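Nilska works open day — quick notes

Typing this up on the train back so excuse the mess. Notes from the Nilska open day, the small outfit that rebuilds old sports coupes and the odd kit car. Been meaning to go for years. Finally did it in June.

Got there early, gates still shut. Parking is a field. Line of club cars along the hedge already, mostly Cosel coupes, two of the long-nose ones with the round tail lights. One had fresh paint and no bumpers. Looked better without, to be fair.

Tour groups of 15, you get a sticker and a pair of safety glasses that don't fit over normal glasses. Started in the body shop. Three shells on stands, one stripped to bare metal. The guide tapped along the sill with a knuckle to show where the filler had been — you could hear it go from dull to sharp. They cut all that out and weld in new steel. No shortcuts there that I saw. Smell of primer everywhere.

Engine room next, which was what I came for. They do the Sevel four-cylinder, the 1388 cc one, and basically nothing else. Blocks get bored, heads get new seats, the carbs go in a tank overnight. I asked about the oil leak at the back of the timing cover, mine has done it since I bought the car. Answer was that the gasket is too thin and they now cut thier own. Bought one on the way out. Will report back. 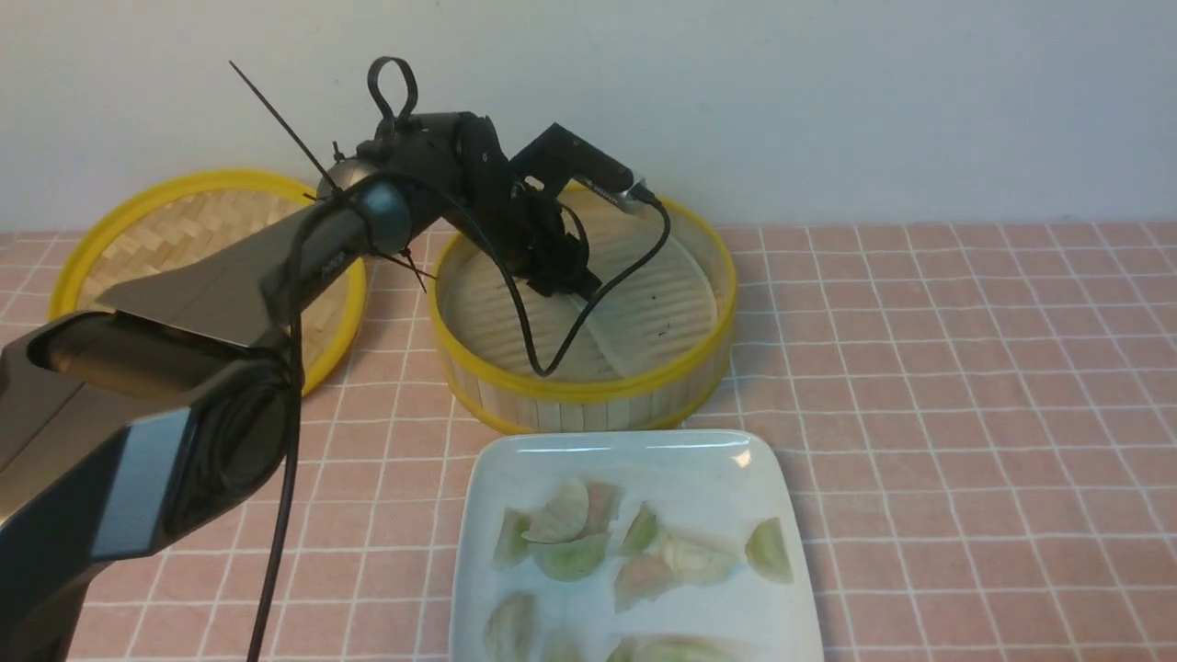 Lunch was soup and a roll, then the talk on the lightweight car. This is the one everybody asks about. Aluminum doors, plastic side windows, no heater, 774 kg with a full tank. The speaker went on a while about paint colors and how owners always want black — cloth in pink with thin white lines making little squares, like the tablecloth in the photo, was apparently a real request for seat trim once. They turned it down. Shame, I'd have gone to see that one.

Rides in the afternoon. Short loop, up past the quarry and back down. Gearbox whine is huge, brakes need a proper shove, and it corners flat as anything. Back seat is a joke, my knees were up by my ears. Loved it.

Parts stall was okay. Iyengar had a table of trim and gauges, prices a bit strong but the stuff was clean. Picked up a fuel sender for 17 and a box of door clips. Didnt find a left rear lamp. Still looking, if anyone has one with the chrome ring intact.

Toilets fine, coffee weak. Bring cash, the card reader died before noon. Wear old shoes, the field gets soft at the bottom end.

Going again next year if they run it. Gasket goes in first.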